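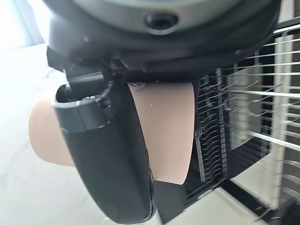 Beige cylinder, rack to the right.

14 February 2023, small workshop

Rack day, continued. I said in January that this would take an afternoon, and I stand by that, provided the afternoon may be spread over five weeks.

Where we left off: the long bench is clear from the vise to the window, the rack has been moved onto it, and everything that used to live in the three crates marked MISC, MISC and DO NOT MIX WITH MISC is getting a place or getting thrown out. Cyprian did the first crate last month and labeled everything in it in pencil, on masking tape, in a hand that could pass for a seismograph. I've read most of them. One says either "spigot" or "spinet." It went with the spigots.

Crate two

Mostly offcuts. Rule agreed with Cyprian: anything shorter than a thumb goes, anything longer stays, his thumb to be used as it is attached to the person who argues. Kept the acrylic rod and the two good lengths of beech dowel. Threw out the broomstick. There was a note taped to the broomstick saying "good broomstick," in my handwriting, and I threw that out too.

Under the dowel was a packet of 3000 grit paper, unopened, which we reordered in January on the grounds that we'd run out. We now have enough 3000 grit to polish the building. It is in the flat drawer, left side. Please look in the flat drawer, left side, before ordering anything ever again.

Crate three (DO NOT MIX WITH MISC)

Contained misc.

It also contained the beige cylinder, and that is where the morning went. Smooth, matte, about the color of a hearing aid or a bandage, rounded at one end. Everyone who walks through the room has an opinion on it and no two agree, so for the record, the candidates so far:

Cyprian thinks it's a spacer from the old Dinmont trolley. He was very confident until I brought him the Dinmont trolley, which has all its spacers and always did.

I thought it was part of the Rundunard kit, the thing we bought for the fixture job and used once. The Rundunard parts list has 43 items on it. I went down all of them with a ruler under the line like a child learning to read, and none of them is beige. Item 17 is "tube, ivory," which gave me a bad moment, but item 17 is in the box, in its bag, and much thinner.

The people down at Vũ said to keep it, which is what they say about everything, and explains the state of Vũ.

Measured it, for want of a better idea. 142 mm end to end, done twice with the long calipers and once with the steel rule by someone who doesn't trust the long calipers. It doesn't match any of our stock lengths. I was quite pleased with 142 as a number until I realized it gets us nowhere.

No number on it, no maker's name, or none that I could find with the loupe. Did not cut it, did not drill it, did not do the thing with the soldering iron to see what it smells like. Leaving that paragraph in so that the next person knows it has been considered and turned down.

Decision: it goes in the rack as itself. Entry in the stock book reads "1532, cylinder, beige, purpose unknown." Cyprian wanted "pending" in place of "unknown" because it sounds as if somebody is working on it. Overruled. The last thing we marked pending was the drain.

Notes on the rack itself

Round things in a rack have one ambition and that is to be on the floor. The long beech dowels behave well, the acrylic is fine, anything short will creep along and drop off the end when the door bangs. Tried a strip of felt across the front - better. Tried two strips - now you can't get anything out without using language. Back to one strip.

The bench isn't level, by the way. We have known this for years in a general sense, in that pencils leave. Put the spirit level on it today and it falls toward the window. Packed the two feet at that end of the rack with card until the bubble was somewhere I could live with. Don't tidy up the card. It looks like trash and it is the only reason anything stays put.

Order in the rack, left to right as you stand at the bench: wood, then plastic, then metal, then things that wouldn't say. The last group was meant to be one slot and is already three. I'd like it written down that I proposed sorting by length, which needs no opinions from anybody, and that I was outvoted one to one.

Labels: printed ones on white tape, black letters, no abbreviations. We had a bad time with "ALU" and "ACR" last year, and there is a shelf in the Dronthorpe cupboard where somebody has written only "A." If the label doesn't fit, use a bigger label. The tape cartridge in the machine is on its last few inches and the spare is, naturally, in crate four.

Crate four

There is a crate four. It was behind the door. I don't want to talk about it yet.

What I can say from lifting the lid: cable, a single work glove, the spare label tape (on top, thank you, whoever), a biscuit tin that rattles, and a coil of the blue hose we all swore had been returned to the supplier. Put the lid back on. Put the lid of crate three on top of that for good measure.

Left for next time

The biscuit tin. Someone open it who isn't me.

Second strip of felt is cut and sitting by the vise. Use it on the lower shelf, where nothing short should be going anyway, but it will.

The spigots need a proper box. At present they're in a plastic tub that once held potato salad, and however many times it gets washed the whole lower shelf smells faintly of picnic.

Ask at Dronthorpe about the beige cylinder. They cleared a room out to us two summers ago and half of what we can't name came down in that van. If they say it's theirs they can have it back with a receipt. If they say it isn't, and then ask how much we want for it, I'd like to be told straight away.

Stock book is up to date as far as crate three. I've initialed each page and Cyprian has initialed the ones he agrees with.

Added after lunch: felt strip holding. Door banged four times, twice on purpose, and the only casualty was a length of brass that I had leaned against the rack and not put in it. My fault, entered as such.

Added later: Cyprian has been back and moved the metal to the left of the plastic because "it's heavier." I've moved it back. The labels are printed now, and there's no more tape until someone goes into crate four.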